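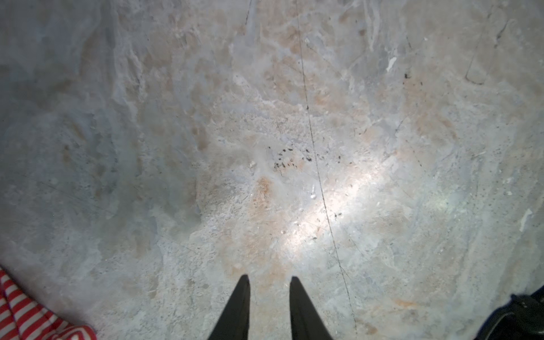
According to the Ackroyd bench, stripes are cheating, and anyone who wants to learn folding should start on plain gray socks. Noted, and filed with the other advice from Ackroyd.

11 December 2025, Duvinville, laundry entry 33

Red-and-white striped garment again. On paper the stripes are a free ruler: line up the bands, fold, go to lunch. In practice they broadcast every error to the far side of the room. Marble-pattern surface stays for now, though white stripes on pale veining do my eyes no favors.

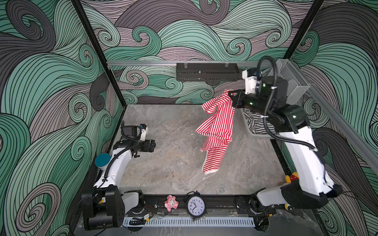

Garment held up by one corner, hem nearly at the floor.

Lifting by a corner lets the cloth hang in loose folds, and then you have to go looking for the seam. The seam is the honest part – bands on either side don't meet, so I've stopped treating them as a guide across it. Hem first, then seam.
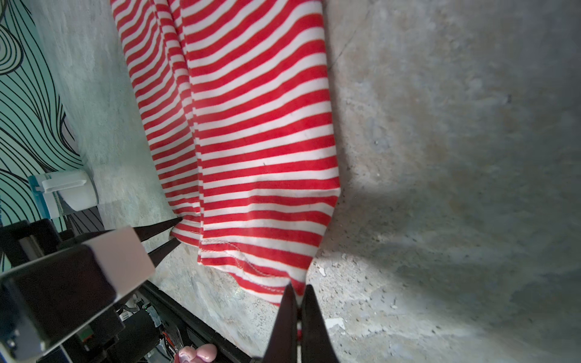

Gudstead wrote back that a mismatched seam is just how cheap stripes are sewn, and that we should iron the thing before drawing conclusions. Fine. Iron is on the Pladato order, 18 days and counting.

To do: lint roller. Plain gray socks, quietly.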